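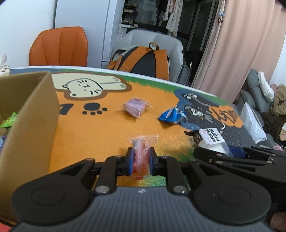 Progress report to the Filali Fund
Snack Parcels for Families, Drevton, second period of the grant
Prepared by Taha Metwally, project coordinator

Dear members of the fund,

I am pleased to send you our second report. It covers the work from January until the end of April. In this period we moved the packing to a new room, changed the content of the parcels and delivered 617 of them to families in Drevton and Zurthorpe. The target for the full year is 2000 parcels, so we are a little behind the plan. I will explain the reason below and also what we do to recover the time.

The packing room

Until February we packed in the back of our office, where the table was too small and the supplies had to stand in the corridor. Now we have a room on the ground floor of the Cinalham building. The rent is lower than we wrote in the budget, and the difference is shown in the attached table under "Premises". The move took longer than we expected. The shelves came late, and for almost three weeks we could pack only in the mornings. This is the main reason for the delay.

We cover the tabletop with a printed mat, bright orange, with cartoon cats on it and a speech bubble in Chinese characters. It was chosen by the children of the after-school group, who help to decide what goes into the parcels, and it is easy to wipe.

What is in the parcels

In the first period every parcel had the same content, and we bought the sweets in large boxes already closed by the factory. Many parents told us that it was too much sugar at one time. We discussed this with them in a meeting in February and agreed on smaller portions. Candy now goes into small clear zip-lock bags, which can be closed again after opening. The parents said that this is useful, especially for families with more than one child. We continue to add one or two wrapped snacks to each parcel, according to what we receive from the shops.

The small bags have a cost which was not in the first budget. We paid it from the line "Packing material", where we had money left from the cardboard. No change to the total is requested.

Ingredients and labels

Said El Khatib joined us in March and is responsible for the supplies. His first task was to check the ingredients of all products, including the imported ones, for which we did not always have a text in English. He prepared a list with the main allergens, and one copy goes with each delivery. There are 6 products for which we still wait for an answer from the supplier. These stay on a separate shelf and we do not give them out.

He also started a simple stock book. Before this we found some snacks only when their date was already near, and I regret that we had to throw away part of the January donation.

Families

At the end of the period we had 45 families on the regular list. The other parcels went through the two schools and through the library in Zurthorpe, which gives them to parents who ask at the desk. We do not write down the names of these parents, so I cannot tell you how many of them came more than one time. If the fund needs this information, please let us know and we will think about a way to collect it that does not make people uncomfortable.

Difficulties

Transport is still the weak point. We borrow a van from one of the shops, and when the shop needs it we must wait. In March two deliveries to Zurthorpe were postponed for this reason. We asked for prices from a local driver, and his offer is attached.

Plan for the next period

From May we will pack on two afternoons each week instead of one. We expect to be back on the plan before the end of summer. We would also like to use part of the savings on the rent to pay the driver, and we ask for your written agreement for this change. The amount is in the last line of the table.

The receipts are in the second attachment, in order of date. Two are missing because the shop must print them again, and I will send them when they arrive.

With kind regards,
Taha Metwally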